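Ornis is a student robotics project based at Hestthorpe, run as a practical course in two-arm manipulation. It was started by Florence Sawatzky as an evening class and became a credit course when Raymonde Bélanger took over the teaching of the control section. Teams have four members. Enrollment opens in September.

Coursework

Students first drive the arms by hand control, then train a policy on the runs they have recorded. The standard exercise is the phone box task, in which a smartphone, a tray and a lid must be handled by two grippers working over a shared table. Each team submits 205 recorded runs — failed attempts are kept and labeled separately. The course archive, known as Mestent, holds over 700 runs.

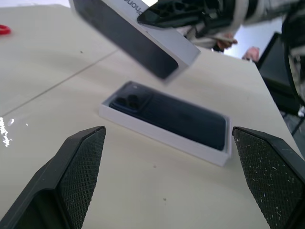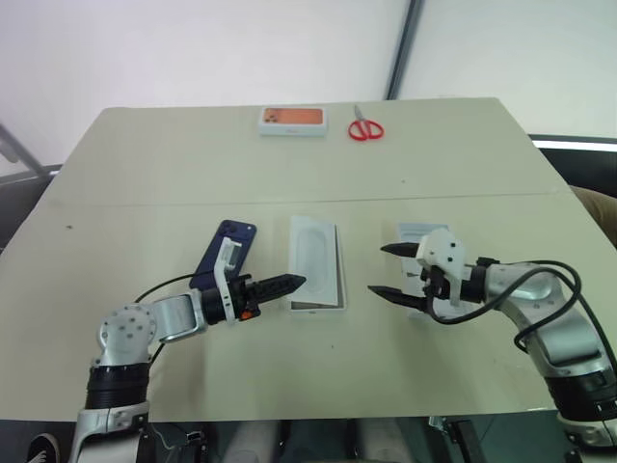 Phone box task: grippers, smartphone and white box tray.

Assessment is by supervised trial. A run is scored on the final position of the parts, with deductions for dropped items and for contact between the two arms. Time is recorded but does not affect the grade.

The Chan variant

A harder version of the exercise, the Chan variant, changes the starting angle of the tray between runs. It is optional and is graded on the same scale. Teams that choose it may reuse recordings from the standard exercise for training — but not for the trial itself.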